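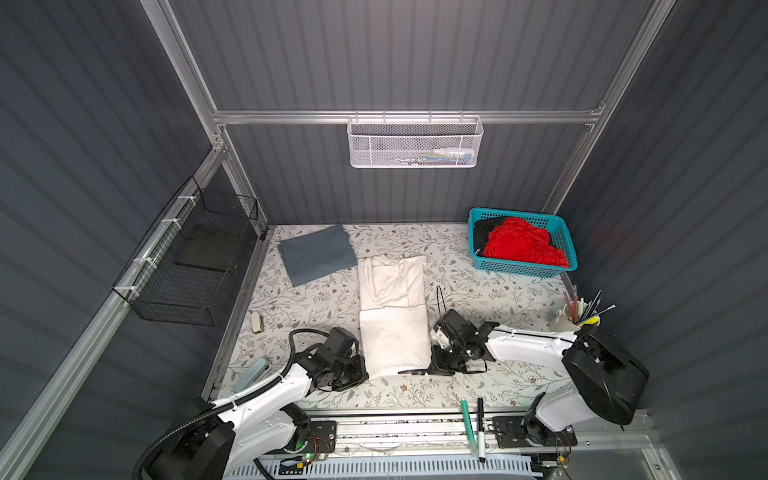 Category: Visits and Open Days
Posted 1 Jun 2021 by Jasper De Haan

I run the back room of a small laundry and alterations shop, so when Skolimora opened its building to visitors I went with one question. Can any of these machines do the work I pay people to do? The open day ran through the afternoon and entry was free if you signed up ahead. They let us in 30 at a time.

Skolimora is on the second floor of an old bottling plant, next to the Grovstead loading docks. Parking was bad. The tour started in a hallway with coffee and a short talk from Shahla Ahmadpour, who leads the household group. She said they work on three chores at the moment: folding, sorting small items, and putting things back in their places. Cooking and cleaning floors are somebody else's problem, she said, and she meant it kindly.

The folding cell was the part I had come for. It is a walled-in box with an aluminum frame and two white arms with black grippers, mounted side by side on a rail at the front. The working surface is a mat with vines and small brown flowers on it. I spent a good while looking at that mat. A pattern is hard on anything that has to find the edge of a piece of cloth, and my own tables are plain for the same reason.

A white garment lay in the middle, folded lengthwise into a long strip with a crease across the center. The right gripper had hold of its right edge, with one flat finger slipped under the fabric. The left one was resting on the mat on the other side. Behind it was a gray cloth, already folded, and in the back corner a teal basket with a red garment piled on top and a black one under it. Anyone who has worked in a laundry would know how that table is laid out. Pile at one side, work in the middle, finished piece out of the way.

Getting one finger under the cloth is the step I would have guessed was hardest. New hires pinch from the top and drag the whole shirt. Ahmadpour said picking up one layer and leaving the others is still where most of the failed attempts happen, along with the first grab out of the pile. Once a garment is flat, the rest goes better.

It is slow. I timed one piece on my phone and got 3 minutes from basket to finished fold. A decent folder in my shop does a T-shirt in a few seconds while talking to somebody. The fold I timed was straight enough, though one hem was off and I would have sent it back. The next attempt failed, and a staff member reached in and reset it.

I asked about volume. On a good day the cell gets through 200 tries, and they keep a record of every one. That would be a short morning for two people at my place, but they are not running a laundry and I don't think the comparison bothers them.

The same box is used for the sorting and tidying work. There is a wire-mesh basket on the back rail with small packages and bottles in it, a black wire basket on the left wall, and a white cup full of pens and pencils in the front corner. Two markers were standing against the front rail between the arms. I was told the hard objects are easier, as a marker keeps its shape when you pick it up. A sleeve does not.

In the next room a group from Mangubat was showing shelf restocking for small stores. It worked on boxes. With bags of chips it crushed two and dropped a third, and the man running it put them back and started over. He was straight about it and said they would not put it in front of customers this year.

There was also a talk on a home project called Retulmont, but the room held 40 and I was too late to get a seat. I stood in the doorway for the first part. Mostly it was about cost, and no price was given.

So, for people in my trade: these machines can fold a simple garment, some of the time, slowly, with a person standing by. I saw no fitted sheets, no buttons and nothing with a lining - I asked about sheets and Ahmadpour laughed. I would look again in a couple of years. If the price were right I would be more interested in something that sorts socks, and they don't have that yet either.

The next open day is planned for September. Wear comfortable shoes, there is a lot of standing, and use the east stairs if the elevator is full.

We use cookies to remember your settings and count visits to this site. By continuing to browse you accept our cookie policy.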